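Clerkivholm Open Day Demo Set - README

Welcome! This is the read-me for the material recorded at the Clerkivholm open day, Thu 15 February, when the Istero group put its tabletop arm to work on play dough in front of anybody who wanted to walk in. People were still asking if they could have another go when we were packing up the cables, and a good number of them asked where the recordings would end up. They ended up in this folder.

Written by Marjatta Hämäläinen, with corrections from Tekle Assefa (who ran the arm for most of the day and has stronger feelings about dough than anyone I know).

What is in the set

200 episodes were recorded and 199 are included. The missing one, number 30, stopped after the first few seconds when the logging laptop went to sleep, and we took it out. The numbering was not closed up afterwards, so expect a gap there and don't write a loader that assumes there isn't one.

Each episode is one attempt at one small job on the cutting board. An episode has the wrist camera video, the joint positions, the gripper opening and one line of text giving the instruction as the visitor said it. We kept the visitors' own wording, and I'm so glad we did. We had planned on "move the red piece to the left side" and we got "give the moon back to the snake" and "squash it but be nice". Spelling was fixed, nothing else.

The jobs

Pick up a piece and put it down somewhere else on the board.
Press a piece flatter with the closed fingers.
Push two pieces together until they touch.
Free choice. The visitor makes up a job and Tekle decides whether the arm can try it.

Free choice was meant to fill the last half hour and it took over the whole afternoon. It is the messiest part of the set and my favorite by a long way.

How the day ran

Doors opened after lunch. Niilo Lappalainen gave a short talk at the front table, and then visitors came up in pairs, one to shape the dough and one to drive. Driving means holding the leader arm, a smaller copy of the robot that you move by hand while the big one follows. Children got the hang of it faster than the adults did - several of them were steering comfortably inside one try, while their parents gripped the thing like a bus strap.

Sizwe Molefe stood by the stop button and answered questions. The one he got most was whether the arm can feel the dough. It can't. There is no touch sensor in the fingers, so the driver has to judge by eye how far to close them, and you can hear the whole row of onlookers breathe in every time a thin piece gets picked up. (You can't hear it in the files. No sound was recorded.)

Visitors' hands do show up in the video now and then, mostly at the start of an episode while a piece is being placed. Faces do not. Ľubica Murín went through every episode in March to check this before we shared anything.

Known problems

Dough changes over the day. It dries, it cracks at the edges and it picks up crumbs, so an early episode and a late one with the same instruction can behave very differently. We opened fresh tubs 2 times and noted both in the session log.

The board was not clamped. It creeps a little when somebody presses hard, and it was pushed back by hand between episodes. If your method needs a fixed board position, find the board in each episode first.

Things on the table beside the board were left where they landed. They move from one episode to the next, and none of them is labeled.

Success marks were given on the spot by whoever was at the keyboard. Tekle is strict and Niilo is generous. The marker's initials are in the episode file, so you can split by person if you like, and the difference is quite something.

Light came from the room lamps only. The far side of the table stays very dark.

Using it

You are welcome to use the set for teaching, research or plain curiosity. Please don't use it to compare one driver with another. They were guests, most of them had never touched a robot before, and they were having fun.

The folder names follow the Turunen layout, so anyone who has worked with our earlier recordings can point the same reader at these. Bronness users need the small converter in the tools folder. It is slow but it gets there.

If you find an episode with the wrong instruction, send us the number and we'll fix it in the next version. Two have been swapped already.

A look at the board

From the wrist camera, with the fingers open on either side of the big red half-moon. The blue strip and the little red disc are farther up the board.

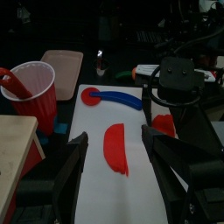 Thanks

To everyone who queued, shaped, steered and cheered, and to the girl who drew the arm on the back of her visitor badge and left it for us. It's taped to the lab door now. We would love to do this again, with more dough and a second leader arm so the line moves faster. Questions about the files go to Marjatta, questions about the hardware to Sizwe.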